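The year I stopped buying sweaters (mostly)
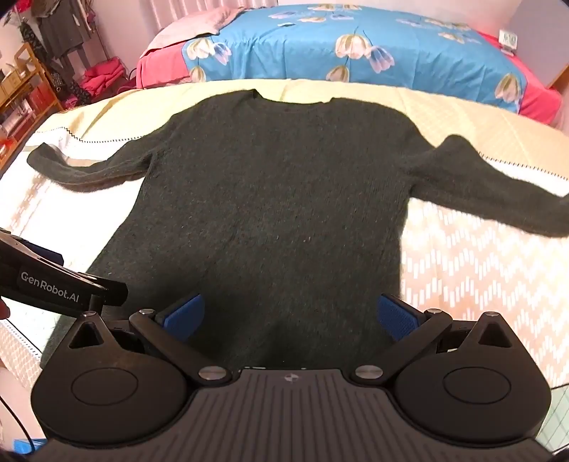 The green one, spread out on the bed.

So it's been a while since I posted, sorry! Work got busy and then my sister visited and then I fell down a hole of reading about wool, which is how I ended up wanting to write this.

Back in February I told my friend Jae-in So that I wasn't going to buy any knitwear for a whole year. She laughed at me, and fair enough, I used to come home from Anden with a bag pretty much every time they had a sale on. I liked the hunting part more than the wearing part, I think. Half of what I brought home went straight into the drawer and I'd forget which ones I had until it got cold again.

How's it going? Pretty well, with one slip. I bought a gray cardigan from a little secondhand place called Zotura (Do-yoon Tak dragged me in there, I'm blaming him) and I've worn it to death. I'm counting it as a half.

What changed most is that I've had to learn to look after the ones I own. I always washed them way too often. Now I hang a sweater by the window overnight after wearing it and it's usually fine for another go. When I do wash one it's cool water in the bathtub, a tiny bit of wool soap, no wringing – I roll it up in a towel and kneel on it, which my downstairs neighbor must find very strange. Then flat on a rack, never a hanger. I ruined the shoulders on a really nice blue one that way and I'm still mad about it.

Mending is going slower. Kyung-hwa Geum lent me her darning mushroom and showed me how to weave over a hole, and my first elbow looked like a waffle. The second was better! I've got 7 more things in the mending basket and I'm doing one whenever I watch a movie.

Next up is moths. I've been told cedar, lavender, the freezer, and prayer, and everyone swears by a different one. If you've got something that works in an old apartment with drafty closets, please leave me a comment, I'm begging you.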